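Home | The Walk | Getting Here | Benches | FAQ | Contact

Filed under: Visiting / Frequently asked

April 16, 2020
By Aoife Daly

The Skoltano Covered Walk: Your Questions, Answered at Some Length

I've been answering letters about the covered walk at Skoltano for long enough that I can tell what most of them will ask before I've opened the envelope, and since March the pile has grown taller than usual. So I've put the questions that come up most on one page. Some of the answers wander a bit. I grew up two streets over and I have never been able to talk about the place briefly, so please bear with me, or skip ahead to the part you need.

What do people mean by "the walk"?

When folks in town say "the walk" they mean the whole sheltered route, from the concrete part at the Flanagan end right through to the stretch past the long white wall. It's 400 yards if you stay under cover the whole way. Different parts went up at different times, and the roof changes as you go, so visitors sometimes think they've left it when they haven't. If you've still got something over your head and smooth paving under your feet, keep going, you're fine!

Where should I start?

I'd start at the Flanagan end and go toward the light, as my mother used to put it. The big square columns are down there, and the slab overhead is heavy enough that the air feels different on a warm day. People who come in from the other side get the same walk, of course, but they get the grand part last, when their feet are tired and they're thinking about lunch.

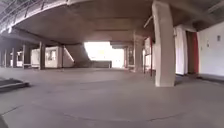

The other good thing about that end is that it makes an easy meeting place. "By the columns" is something everybody understands, even out-of-town cousins, and if one of your party is late you can wait in the shade. I once waited there for my brother through an entire thunderstorm and came away with dry shoes, though I can't promise you the same if the wind is blowing in from the open side.

Is it suitable for strollers and wheelchairs?

For the most part it's very good. The paving is flat and there's plenty of width for two strollers to pass without anyone having to do that awkward little dance. The one thing I'd mention is the raised curb that runs along the foot of the long white wall. Small children love to walk on it, and grown-ups looking at their phones tend to find it with their toes. Stay a foot or two out from the wall and you won't have any trouble.

Can I sit down along the way?

You can, and I hope you will. There are benches on the railing side, with good broad brown backrests, and they're set facing in toward the path, so you get to watch everyone go by. My own habit is to sit for the length of one apple. The backrests got a fresh coat of Saltix a while ago, the clear kind, and I think they look much better for it – the old finish had gone patchy and used to leave a mark on light-colored coats.

If you find a slat loose or a bolt sticking out, please write and tell me which bench it is. Counting along from the Flanagan end works well. "The one near the post" does not, I'm sorry to say, as I have spent a whole morning finding out. 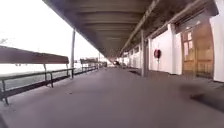 Are dogs allowed?

Leashed dogs are welcome at all hours, and we ask that you keep the leash short when it's busy and carry your own bags, as the dispenser is often empty.

What about bicycles and skateboards?

We ask that you walk your bike through. I know it's tempting, with a smooth surface and a long straight run ahead of you, and I was young once myself. But the pillars hide people. Somebody can step out from behind one with a bag of groceries and you'd have no time at all to stop. Skateboards are the same story, with the added matter of the noise, which carries wonderfully under concrete and not in a way the neighbors enjoy.

Why is it so much darker in some parts than others?

It comes down to the roof. Where the beams run deep, one behind another, they hold back a good deal of the daylight, and in the afternoon your eyes need a moment after the sunny side of the pillars. Take your sunglasses off as you come in. It sounds like such a small thing, but it's the single piece of advice that people have written back to thank me for.

Painters and sketchers are fond of that part, by the way. The beams make a very handy lesson in perspective, and the drawing class from Skultmont comes over for it when the weather allows. Bring something to sit on if you're planning to draw, and set up close to a pillar so the path stays open.
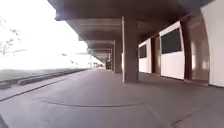
Deirdre Fahy wrote in to say that I'd undersold the mornings. She walks it early, before the shops open, and likes the way footsteps sound when there's only one pair of them. She also thinks I should tell people to go there and back, as it feels like two different walks depending on which way you're headed. I've tried it her way since and I have to agree with her, although I'm still not getting up that early in winter.

Is there a printed guide?

There is, a little folded one, and it costs $2. We had 3000 printed, which seemed wildly optimistic at the time, and there are still boxes of them under my stairs. It has a map, a page on the building of the older section, and a list of the plants you might see along the open side (the trees in it are my doing, so blame me for any mistakes). Send a note with your address and I'll mail you one.

Can I hold an event or take group photographs there?

Small groups don't need to ask. For anything bigger, with chairs or music or a table of food, please write well ahead so we can make sure two parties don't turn up for the same spot. It has happened, and it was a birthday and a choir, and while they did end up sharing the cake, I wouldn't want to count on that again. Leave at least half of the width free for people going through, and take your tape and ribbons home with you.

Is the whole route under cover?

Very nearly. The sides are open for a good part of it, so a slanting rain will find you, and the sun can come in strongly beside the canopy on a bright day. I keep a hat in my bag from spring onward. If you have your heart set on staying dry, keep to the middle and walk at a steady pace – dawdling by the edge is how most people get wet. 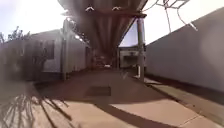

How long does it take to walk from end to end?

Most people do it in well under ten minutes at an easy pace, though you should leave half an hour if you mean to sit down or you're likely to run into someone you know.

Where do I send a question that isn't on this page?

Use the contact page, or drop a letter in the box at the Flanagan end, and put "The Walk" on the front so it comes to me. I read all of them and I answer most, usually with more than you asked for. If you remember the walk from years back, I'd be especially glad to hear from you, and if you have old pictures of the benches before the backrests were changed, please do lend them to me and I'll mail them straight back.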